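4. Everyday bowls and what people keep

Second round of the Tadwood survey, run in February. Same form as the first, 300 households, 1,002 pieces logged. The question was simple: which dishes get used, which get kept, and do people know why. Mostly they don't. Plain white ware gets used hard and replaced. Painted ware stays in the cupboard longer, even when it's the wrong size for anything.

We sorted by rim and glaze first, then decoration. Speckled cream with a thin brown rim was its own group (Figure 4), with leaf sprigs or birds noted separately.

Figure 4. Shallow ceramic bowl, speckled cream glaze, thin brown rim, painted green sprigs and a row of small black birds.
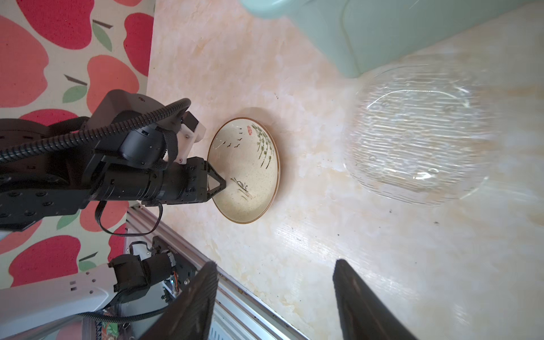

Jinlong Jiang
Lead author, Household Objects Survey, Bement

Decoration was harder to code than expected. Two coders, one sheet, plenty of arguing. Is a leaf a plant or a pattern? We went with plant. Seal marks coded as marks only, no attempt to read them. Değirmenci's older scheme splits painted from printed, but that needs a close look at the surface and most of our entries were filled in by the owners themselves. So dropped.

Results by use. Daily bowls sat on the lowest open shelf or next to the sink. Gift bowls went up high. Households in Jiddale recieved more pieces as gifts than those in Tadwood and used them less. Could be age of household, could be cupboard space. The form didn't ask about cupboards, should have.

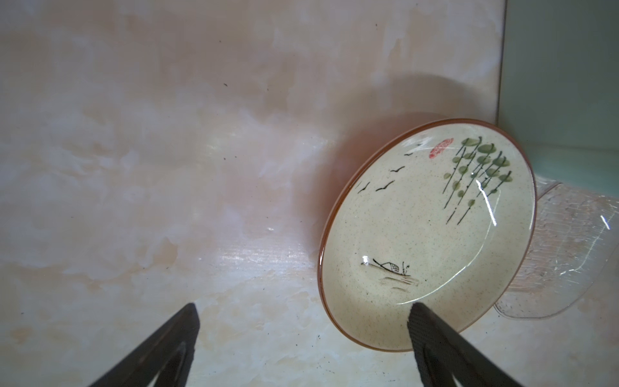
Chips are the other thing. Owners reported 200 chipped pieces and most were still in use, moved down a rank: fruit, keys, cat food. A chipped rim ended a bowl's life at the table but not in the house. Cracks were different, those went out fast. Stained glaze made no diference that we could find.

Limits: self-report, one region, and the word "bowl" was left to the owner. Some logged plates. We left those in. Coding sheet is in the appendix, next section covers cups.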